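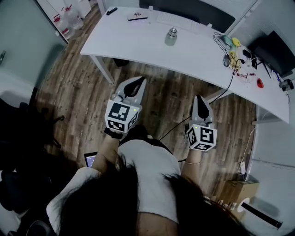 5. Living with your Gandside curved desk

By now your desk is standing on its own legs and you have had a chance to pull up a chair, so well done! This section covers laying out the top and keeping it pleasant to work at. The curved front gives you a lot of surface (2,000 mm along the back on the large model), and it fills up faster than anyone expects, mostly with cables and small things that came out of a pocket.

5.1 Laying out the top

1. Start with the monitor. Set it toward the far edge, with its base fully on the desk top, and turn it until you can read it comfortably from your usual seat.

2. Place the keyboard in front of the monitor and sit down for a minute before you decide. Your forearms should be able to rest on the desk with a bit of open surface between you and the keys.

3. Keep that open surface for whatever you have in hand at the moment, whether it's a letter, a cup of tea or a little lidded pot of paper clips.

4. If you are adding a second screen, put it at one end of the curve and angle it toward your chair. Leave enough slack in its cable to turn it later on.

Note: A white top shows pen marks and coffee rings sooner than a dark one. Wipe them up the same day with a soft damp cloth and they generally give you no trouble.

5.2 Small pots and canisters

A small metal canister is a handy thing to have near the front of the desk. It does get knocked, though, so a few minutes spent on the habit below will save you a good deal of crawling about under the desk.

1. Stand the canister on the flat part of the top, a hand's width in from the curved edge.

2. Lift the lid straight up. Twisting it tends to bring the whole canister along with it, especially if there isn't much inside.

3. Put the lid down flat while you fill the pot or take something out, then put it back on before you get up.

Caution: Do not slide metal containers across the top. Grit caught under the base will scratch the finish, and scratches are not covered by the Gandside guarantee.

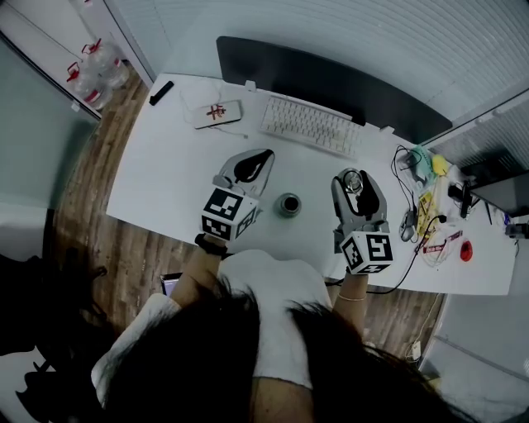 Cup in the open middle of the desk, keyboard toward the back, cables and small items at the right.

5.3 Sorting out the busy end

Every desk has one end where things gather, and we don't mind if yours does too. When it starts creeping toward the keyboard, work through it like this.

1. Take out anything that isn't a cable first: cards, bags, wrappers, the mouse you meant to put back.

2. Follow each remaining cable by hand to find what it belongs to. Unplug the spare ones and coil them loosely. Tight coils strain the ends.

3. Cables that have to run off the front of the desk should be kept clear of your chair and your feet.

4. Fit the Wundier cable tray (sold separately, part 46) if you'd like the everyday cables up off the surface altogether. Fitting is covered in section 6.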